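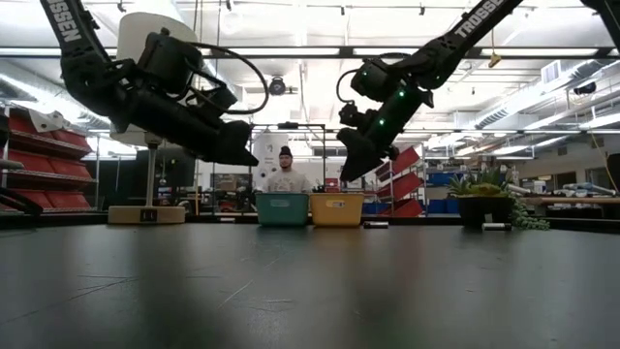

Re: [cluson-water] Meter readings after the changeover

> Our June bill from Lecomte shows 1,356 cubic feet. The one before
> was 1,165. We haven't watered the yard and there are still only
> two of us in the house. Is anyone else on the Cluson side seeing
> this, or should I be looking for a leak?

We had the same kind of jump. Before you pay for a plumber, check which dates the bill covers. Ours ran nine days longer than usual, as the old meter was read early and the new Staltix one wasn't read until the following cycle. The dates are in small print on the back, under the payment slip.

If the dates look normal, shut off everything in the house and write down all the digits on the meter. Leave it for two hours and read it again. Any change means water is going somewhere. With us it was the toilet in the basement, which I fixed with a new flapper.

You can ask Lecomte for a reread at no charge if you call within 30 days of the bill. Have the meter serial number ready. They would not take mine over email.

Also, the base rate covers the first 1,000 cubic feet and the next step starts at 2,000, so neither of your bills should be at the top rate. If yours is, ask about that on the same call.

Does anyone know if the Forilance Road meters have been swapped yet?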